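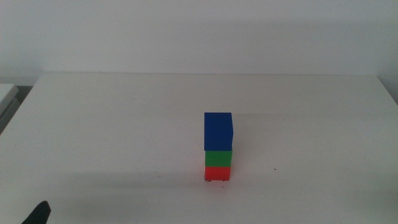
Jurgita Raudsepp wrote to us that her shelf was leaning after one month, and that she had put the heavy boxes on top and the light ones below. Please read this section before you load the Komunden shelf, also if you have built such shelf before.

5. Loading the shelf

5.1 Check that all 14 screws are tight. Turn them by hand with the small key, not with an electric driver.

5.2 Put the shelf at its final place. Between the wall and the back rail should stay a gap of 3 cm.

5.3 Fix the wall strap. The shelf must not be loaded without the strap, not even for one night.

5.4 Begin with the lowest board. Here go the heaviest things: paint tins, tools, bottles, paper.

5.5 Continue upwards, board by board. The side of every box should be in line with the side of the box under it.

5.6 When the shelf is full, look at it from the side. If it leans, take everything off, from the top down, and turn the front feet until it stands straight.

Note: If you stack boxes on one board, put the wide box under the narrow box. If all are the same width, the stiffest goes under.

CAUTION: Do not climb on the boards. For the top board use a step ladder.

CAUTION: On a carpet the feet can sink in the first days. Repeat step 5.6 after one week.

Spare straps are ordered with part number 242. The model Toom has a different strap, please see its own manual.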